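Subject: Re: [birkeleo-fans] is the new Nogueira album a letdown or am I just old
List: Birkeleo listeners list

Hi everybody,

I've been lurking on this list since before the archive moved and I think I've posted maybe twice, but the thread about the new Nogueira record got me out of my chair, so bear with me, this is going to run long. I'll quote the message I'm answering in pieces so it makes some kind of sense.

On Tuesday a fellow list member wrote:

> I've played it front to back every day this week and I can't get into
> it. The first record sounded like a band in a room. This one sounds
> like a band that has heard a lot of Hondasora. Every chorus has that
> stacked vocal thing and the drums are so clean they might as well be
> a metronome. Am I the only one? I feel like everybody here decided to
> love it before it came out.

You're not the only one! I felt exactly like that for the first few days. I put it on while making dinner, got as far as the fourth song, and went back to the first record like a big baby. And I get the Hondasora comparison, I really do. That stacked vocal thing is all over the second half, and if you weren't a fan of it when Hondasora did it, you're not going to be won over by Nogueira doing it with a slightly worse microphone.

But then I had a long drive to my sister's place and only my phone for company, and I let the whole thing play through twice without skipping, and somewhere past the second gas station it clicked. I think it's a record that wants you to be doing nothing else. The first one you could have on at a party. This one kind of sulks if you talk over it.

> The singing is my main problem. She used to sing like she was telling
> you something. Now it's all texture.

OK so this is where I disagree with you the most. I think she's singing better than she ever has, she's just lower in the mix, and those are two different complaints. Put on headphones for the third song and listen to the second verse. There's a little catch in her voice on the last line that would never have made it onto the debut, where everything was belted. Now she lets it crack a bit and moves on. I must have rewound that 4 times in a row while parked in my sister's driveway, and her dog was at the car window the whole time wondering what was going on.

Where I'm with you is the drums. I don't know what they did to the drums. They used to have this loose, slappy sound, like the drummer was sitting on the edge of the couch, and now it's very tidy. I'd love to know if it's even a full kit on the slow ones or if it's pads. Somebody on here said they'd read it was a mix of both, but I can't find where, so if that was you, please send me the link.

> And another thing, the running order. Who puts the two slowest songs
> back to back right in the middle? I fall asleep every time.

I fixed this for myself, and maybe it'll help you too. I made a playlist with the second slow one moved to the very end, after the closer, and the loud one from side two pulled up in its place. It's a different album like that. The closer stops feeling like a big goodbye and the slow one turns into a sort of quiet extra. I know some people on this list think messing with the running order is a crime (I've read those threads, all of them, they were something), but you bought the thing, you can play it how you like.
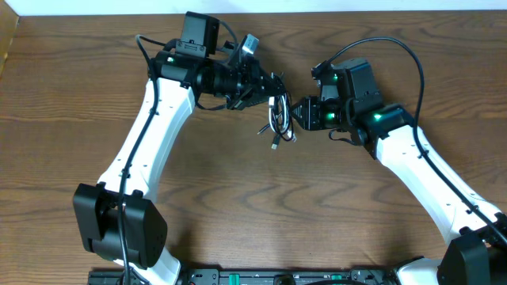 Is the vinyl worth getting if you already have the download?

For the bonus track, I'd say so. It's only on side four, it isn't on any of the streaming versions as far as I can find, and it's the closest thing on there to the old sound, with just guitar and one voice and a bit of hiss. The pressing itself is fine, nothing special. Mine has some surface noise at the start of side three that didn't go away with cleaning, and the inner sleeves are those stiff paper ones that shed everywhere, so swap them out the day you get it. I've seen three people ask about this so I figured I'd put it in one place.

Back to the message:

> Is anybody going to the Nutden show? I can't decide if hearing these
> songs live would fix it or make it worse.

I'm going! And I think you should too, and I'll tell you why. I saw them in June at a room that holds 300 people, before the album was out, and they played four of the new ones. I didn't know what any of them were called at the time, but looking back at the notes I typed into my phone (yes, I'm that person) one of them was definitely track three, and it was LOUD. The stacked vocals were just the three of them singing into their own mikes, a bit ragged, a bit out of tune on the high part, and it was wonderful. All the stuff you're missing from the record was there. The drums too. No pads that I could see, though I was stuck behind a very tall guy for most of it, so don't hold me to that.

The other thing about that night is that they did the old ones differently. The big single was slower and she sang the first verse with nothing behind her, and you could hear people in the crowd go quiet a row at a time. So if you go to Nutden hoping for the debut played straight, you might be annoyed in a whole new way. But I'd rather hear a band get bored of its own arrangements than play them on autopilot for ten years.

A few practical things about the Nutden, for those who haven't been. The side on the left as you come in is by far the better place to stand, the sound on the right gets muddy under the balcony. Coat check closes before the encore and they do mean it, so if it's raining, just tie the jacket around your waist and suffer. Doors say seven but the opener didn't start until well after eight last time I was there. There's a taco place across the street that's open late and is very used to sweaty people in band shirts. Parking is terrible, take the bus.

Speaking of openers, does anyone know who's on first? The poster just says "plus guests." I'd love it if it was somebody from the Birkeleo label, they've had such a good year, and that compilation they put out in the spring has hardly left my kitchen. If you only know Nogueira from the label, go back and try the compilation, the second half especially. There's an instrumental on there with an accordion that I'd have sworn I would hate.

One last quoted bit and then I'll let you all go:

> Maybe I just loved the first one too much.

Maybe! I did too. I played it to death the winter I moved here and didn't know a soul, and there's no way a new record was going to compete with that. I still can't hear the opening track without thinking of the terrible heater in my first apartment. I don't think that's the new album's fault, though, and I'd give it another month. Try it in the car. Try it with the songs moved around. If it still does nothing for you, then fine, it's not for you, and there's a whole pile of other good stuff out right now.

Also, to whoever asked last week about the lyric sheet: the vinyl has one, but it leaves out the second verse of the closer, and the words printed for track six are not the words she sings. I have my own guesses written down and I'm happy to post them if people want to argue about it. I'm fairly sure it's "harbor" and not "harder" in the chorus, but my husband says I'm dreaming.

If anyone's coming to the Nutden on their own and wants company, write to me off list. I'll be on the left side, near the front, in the green scarf, probably holding somebody's coat.

Take care all,
a longtime lurker

P.S. Could we please trim our quotes? The last digest had the same message in it so many times that I gave up scrolling before I got to the new part.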